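Chicken Powder FAQ: everything you keep asking me about the yellow pouch

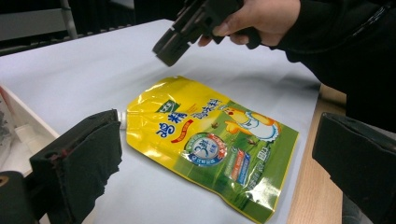
Danica Milošević wants to know if this is the same thing as a bouillon cube, and whether she can swap one for the other in her noodle soup without ruining it.

Danica, yes, you can swap them, and your soup will be fine! They're cousins. A cube is pressed hard and usually has more fat in it, so it needs hot liquid and a bit of stirring. Chicken powder (雞精 on the front, with 調味料, "seasoning," next to it) can go straight into a pan of greens or a bowl of ground pork. I start with one level teaspoon where I'd use half a big cube, then I taste. Always taste, brands are all over the place with salt.

I get a lot of messages like hers, so I've pulled the rest together on one page. Last updated 2022-09-20.

Doesn't 雞精 mean that chicken drink people give to new moms?

It can, and this trips up a lot of shoppers. The same two characters get used for essence of chicken, the dark broth you sip from a little jar, and for the seasoning. Look for 調味料 somewhere on the package. If it's there, you've got the one for cooking. My aunt in Worora once mailed me six jars of the drink when I'd asked for seasoning (delicious, very expensive fried rice that month).

Powder or granules?

Either one. Granules take a little longer to melt, so for cold things like cucumber salad I crush them with the back of a spoon first. In soup you'll never notice.

Why do you like a pouch with a spout?

Because I cook with one hand and hold a spatula in the other! I used to keep mine in a big can with a plastic lid, and I'd dip a damp spoon in there and end up with a brick by June. With a spout I just tip and tap. Do the tapping over a spoon or your palm and never over the steaming pot. Steam creeps up into the opening and then you're poking at it with a chopstick, muttering.

How do I keep it from clumping?

Cap on tight, away from the stove, and keep it dry. I stand mine in the cupboard next to the cornstarch. If you live somewhere sticky (hello, everybody in Plullotport) the fridge door works too, but put it back right after you use it so it doesn't sweat on the counter. A few soft lumps are no big deal, just squeeze the pouch. If it smells stale or off, throw it out.

Is there MSG in it?

In most of them, yes. I'm happy with that and cook with it several nights a week. If you'd rather skip it, read the ingredient list, and watch for other flavor enhancers too, as some "no MSG" versions use those.

Is there real chicken in it?

Depends on the brand, and often it's not a lot. Some have chicken powder or chicken fat, some lean mostly on flavoring. So please don't feed it to your vegetarian friends either way! Mushroom powder is the swap I use for them, same amount, and it's great in dumpling filling.

Do I still add salt?

Hold off until the end. This is the mistake in almost every sad email I get. The powder is salty, your soy sauce is salty, and if there's oyster sauce in there as well you're in trouble fast. I leave the salt out completely on stir-fries and only add a pinch to soups.

When does it go in?

Stir-fried greens: the last half minute, with a splash of water so it spreads around. Egg drop soup: before the egg. Fried rice: sprinkled over once the rice is hot and loose. Marinades: right at the beginning with the cornstarch and a little oil.

What's the first thing I should make with it?

Corn and egg soup. Or cabbage with garlic, if you want dinner in ten minutes. Both are dead simple and you'll taste what the powder does.

Where do you buy yours?

I go to Berisha, the little grocery on Wuneo Street, where the seasonings are in the back aisle past the rice. Any decent Asian supermarket should have a whole shelf of them. Buy the small size first and see if you like it.

Got a question I missed? Put it in the comments and I'll add it next time I'm in here fixing typos.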